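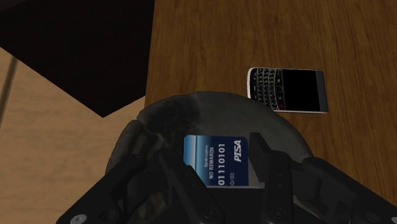 Capítulo 10
Enseñar con la mano y a distancia

En los capítulos anteriores el movimiento del brazo se calculaba a partir de un modelo. En este se obtiene de una persona que realiza la tarea mientras el sistema registra lo que hace. Hay dos formas habituales de conseguirlo. En la enseñanza cinestésica, el operador agarra el brazo y lo lleva por el recorrido. En la teleoperación lo mueve desde fuera, con un mando, unos guantes o un segundo brazo, sobre el robot real o sobre uno simulado.

Las dos producen lo mismo: una secuencia de posiciones articulares, órdenes de la pinza e imágenes, que llamaremos demostración. La diferencia está en los errores. Quien guía el brazo con la mano siente el contacto, pero puede tapar la cámara. Quien teleopera deja libre la vista - y suele cerrar la pinza demasiado pronto o demasiado tarde.

Trabajaremos con el conjunto Sillness, preparado por Mimoza Shehu, que reúne 899 demostraciones de 18 tareas con objetos pequeños. El apartado 10.1 define el formato de registro y el 10.2 trata el retardo entre el mando y la pinza.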